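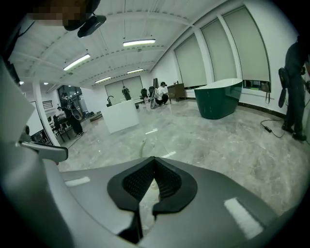 About Hirano Household Finance

We started with a kitchen table, a shoebox of bills and a neighbor who couldn't work out why her mortgage payment had jumped. Amparo Usuga had spent years in the loan department of a small bank, and she sat down with that neighbor for a whole evening (there was a lot of coffee) until the two of them had a plan. Then the neighbor told her sister, and her sister told pretty much everyone, and before long Amparo needed an office!

These days we work with 389 families, most of them homeowners, quite a few renting and saving up, and some simply tired of watching their credit card balance sit there month after month. We don't sell loans and we don't take commissions from lenders. You pay us a flat fee, and your first visit is free.

Yuto Shimada looks after mortgage renewals and refinancing, and he'll happily talk about fixed and variable rates for as long as you can stand it. Mitra Salehi handles debt repayment plans and makes the phone calls to creditors that so many of us would put off forever. Tomoyo Takagi runs our evening budgeting class, which starts at 6:30 and has room for 38 people, so please do call ahead, especially in April when everyone is thinking about taxes.

You don't need to have your papers in order before you come in. Bring whatever you have, in whatever state it's in, along with a recent pay stub if you can find one. Kids are welcome too, and there's usually a tin of cookies at the front desk, next to the sign-up sheet for the next class.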